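Is the Vuleck bin picking kit worth it for a small shop?

Posted by millrat_ont

We're a small packing shop and the boss has been sent a quote for the Vuleck bin picking kit, sold through Prakach. It's the two-finger gripper, the software and 2 days of setup for our own arm. The brochure claims 695 picks an hour, which I don't believe for a minute. Has anyone run one on plain blocks or bar stock?

dover_bench

We trialled it in July on our KUKA. Blocks out in the open were fine. The ones against the walls or the divider were another story, and that's where half of ours ended up.
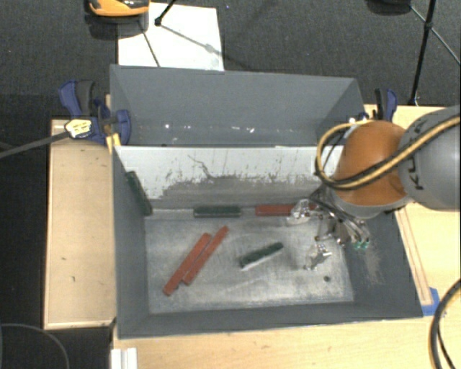 Trial bin with the red and green blocks, gripper empty.

Our log shows 839 attempts and 17 calls for help in one shift. Prakach called that a good result. I'd call it somebody's afternoon. Check your cable slack too – the loop near the joint needs room to swing.

k_fenwick_shop

dont bother, get a vibratory feeder

toolcrib22

Depends on your parts. Ask Prakach for a trial with YOUR bin and have them push parts into the corners before they start. Khosravi sells a similar kit and let us do that, though their software is clunky and the support line closes at 3 p.m. I wouldn't sign on a brochure number from either of them.

Comments

millrat_ont: Thanks. Asked about a corner test and they've gone quiet.

dover_bench: Sounds familiar.

baygirl: Does the price include spare fingers? Ours didn't.

Contact us | Copyright Shop Floor Help | Back to top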